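Laundry and Bedroom Tidying: Your Questions, My Answers

I've been running this little housekeeping page for 11 years now, and the laundry questions still beat everything else in my inbox. So I've gathered the ones I get most often and answered them the way I'd answer a friend. If yours isn't in the list, write to me (Mali Ifans, same address as always) and I'll get to it!

Why do you keep going on about a basket next to the bed?

It changed my mornings, simple as that. I used to keep the hamper in the bathroom, and everything I took off in the bedroom ended up on a chair, then on the floor, then under the bed with the dust. Now the basket lives on the floor right by the corner of the bed and the clothes go straight in. Mine is low and open, and I'd pick that over a tall one with a lid any day.
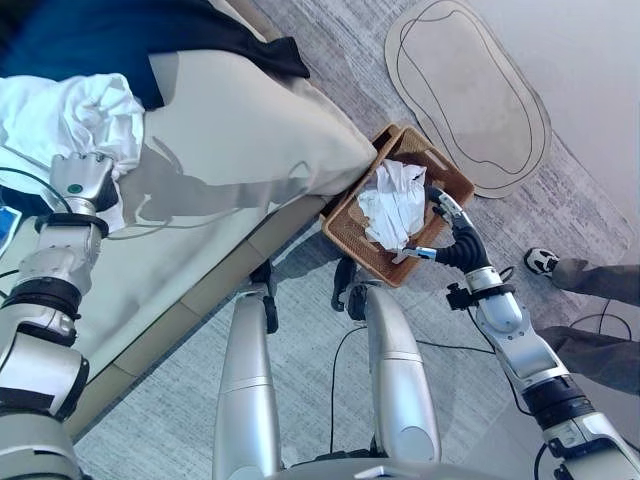 The other nice thing about a low basket is that you can drop things in while you're standing over the bed sorting, and you don't have to fish around in the bottom for the last sock. Look for one with handles or handle slots, too. You'll be carrying it down the hall 364 days a year (I take one off, for my birthday).

Do you really sort on the bed?

I do, yes! The bed is the biggest flat surface I own and it's a kind height for my back. I pull the bedspread up first so nothing lands on the sheets, then spread things out where I can see them. Whites go in the basket, dark things stay on the bedspread until their turn. If you're sorting really grubby stuff – gardening pants, dog towels – put an old sheet down.

Can I mix white and black if the load is small?

People ask me this hoping I'll say yes, and I'm sorry, I won't. I turned a whole set of Penry pillowcases gray that way in March. They were lovely pillowcases. Older black clothes that have been through the wash a lot are less trouble, but I'd still keep them away from anything you want to stay bright.

What should I check before something goes in the basket?

Pockets, cuffs and buttons. A tissue in a pocket will ruin your whole evening. I also shake things out over the bed first, and anything with a stain goes in last, on top, so I remember to treat it.

Which basket did you buy?

I've had three. The Bekusent one lost a handle in its first winter, and the Collex was fine but too deep for me. I've ended up with a Lellum and I'm happy with it. Please don't spend 200 dollars on a basket! I've seen them at that price, and the 20 dollar kind holds just as many towels.

How do you keep the bed from turning into a permanent laundry pile?

One load at a time, and I don't start unless I can finish before lunch. Whatever's out on the bedspread has to be folded, hung or in the basket before I leave the room.
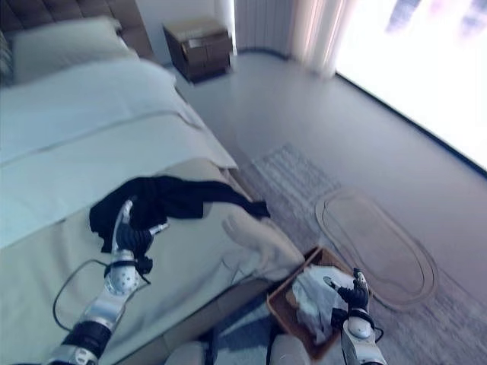
How often do you wash the bedspread, if you sort on top of it?

Every other week for me, more in summer when the windows are open. I check the care label each time, as I never remember what it says. If yours is too bulky for your machine, take it to a laundromat with the big drums and bring a book.

Does the basket need cleaning too?

Now and then, yes. I vacuum mine with the brush attachment and wipe it over with a damp cloth, then leave it by an open window until it's completely dry. Don't put damp towels in it overnight or you'll be doing this a lot more often than you'd like.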